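What a Blanket Does All Night
Polyester fleece, cotton and wool handle heat and moisture in different ways, and the label rarely says so

A sleeping adult gives off heat at a fairly steady rate and loses water through the skin and the breath until morning. Bedding has to deal with both. Most of what is printed on the packaging concerns the heat. Most complaints, according to people who test blankets for a living, concern the water.

Juwita Tarigan runs the textile bench at Nitar, a small laboratory that measures fabrics for bedding manufacturers. Her main instrument is a guarded hot plate, a flat metal surface held at skin temperature inside a climate cabinet. A fabric is laid over the plate, and the power needed to keep the plate at temperature shows how well the fabric insulates. With a supply of water and a membrane over the metal, the same plate gives a figure for vapor resistance, or how hard it is for moisture to pass through.

"The two numbers should be read as a pair," Tarigan says. "Customers ask us for the first one."

Insulation in a blanket comes almost entirely from still air. Fiber conducts heat better than air does, and its job is to divide the air into spaces too small to circulate. Thickness is therefore a good first guide to warmth, and weight is a poor one. A dense woven cotton blanket can weigh twice as much as a fleece of the same size and insulate less, with most of the extra mass sitting where air would have done more.

Fleece gets its thickness from the way it is finished. The cloth begins as a knit, usually polyester. Wire-covered rollers pull loops of fiber out of the surface in a step called napping, and a rotary cutter then shears the raised pile to an even height. Both faces may be treated, or only one. A final heat-setting pass fixes the dimensions. At Brzozowska, a mill that finishes knitted pile for several bedding labels, each lot goes through the napping line up to 7 times depending on the target thickness.

Ziad Zein, who supervises the line, says the number of passes matters less than the depth of each one. Aggressive napping raises a high pile quickly but breaks filaments and weakens their hold in the base knit. The blanket feels good in the store. After a season of use the broken ends work loose and tangle into pills, and the areas that rub against the body go flat. Shallow passes take more machine time and produce a surface that stays put.

"You can't see it on the shelf," he says. "Pull the pile apart with your thumbs and look at the base. If the ground knit shows right away, there wasn't much there to start with."

Polyester takes up almost no water into the fiber itself. Vapor moves through the spaces between filaments, which it can do easily when the knit is open, but the fiber provides no storage. Wool behaves differently. It can hold close to a third of its own dry weight in water before it feels damp to the hand, and it releases a small amount of heat as it absorbs. Cotton falls between the two. It absorbs readily, feels wet sooner than wool and dries slowly.

The practical result is a difference in timing. Under wool, humidity near the skin climbs slowly and the peaks are blunted. Under polyester it follows the sleeper's output closely, rising when sweating starts and dropping when the cover is thrown back. Neither pattern is a fault. A person who sleeps in a cool, dry room may never produce enough moisture to notice. A person in a humid bedroom with a foam mattress, which blocks vapor from below, probably will.

Iñaki Cifuentes designs bedding for Polach and has spent much of the past 2 years on layering. His argument is that the order of the layers is at least as important as their content. A tightly woven cover on top of an open fleece traps air and raises insulation sharply, at the cost of slower drying. The same two pieces in reverse order leave the pile exposed to room air, where drafts can reach into it, and the combination is cooler.

"People buy a warmer blanket when they could have swapped the two they had," Cifuentes says.

He recommends testing this over several nights with the thermostat left alone. One change at a time is enough. Nightwear counts as a layer and should stay the same throughout. 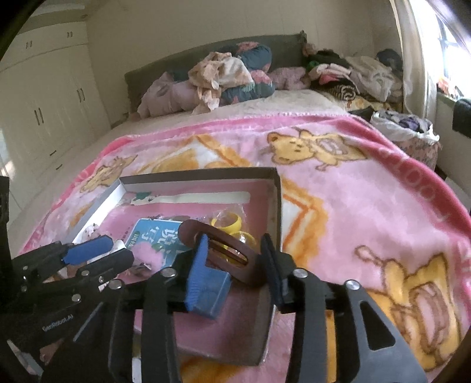

Washing alters all of these properties, and not always for the worse. New cotton often carries softeners and finishing agents that reduce absorbency, and a few launderings remove them. Wool can felt under heat and agitation, which closes the structure and makes it thinner. Fleece is the most tolerant of water and the least tolerant of heat. Polyester pile begins to soften well below its melting point, and fibers pressed together while soft will stay that way when they cool. A hot dryer is the usual cause of the harsh, matted feel that owners describe as wear.

Teguh Jugah, who handles durability trials at Muten, puts sample blankets through repeated wash cycles and then through an abrasion machine set for 2,000 rubs. His samples dried on low heat kept nearly all of their original thickness. Samples from the same roll dried on high lost enough to change their insulation reading. Fabric softener made a smaller difference. It coats the fibers, improves the feel for a short time and tends to hold lint.

Fiber shedding is the other issue his group tracks. Most loss from fleece occurs in the first 3 washes, when cut ends left by shearing come free. A full load, cool water and a short cycle all reduce it. Some mills now vacuum the cloth after shearing, and Jugah says the effect is easy to measure at the drain filter.

Static is mostly a winter problem. Dry polyester rubbing against dry polyester builds charge with nowhere to send it, and a cotton sheet between fleece and synthetic nightwear helps. Raising the humidity of the room helps more.

As for labels, there is little sign of change. Ghassan Haddadin, a buyer who sources throws and blankets for department stores, has asked suppliers to print thickness and vapor resistance beside fiber content. A few have agreed to supply thickness. The vapor figure is harder to explain in a small space, and suppliers worry that shoppers will assume a higher number is better, when in this case it means the fabric is less breathable.

He keeps the laboratory sheets on file for his own use and orders the fleece for fall in June.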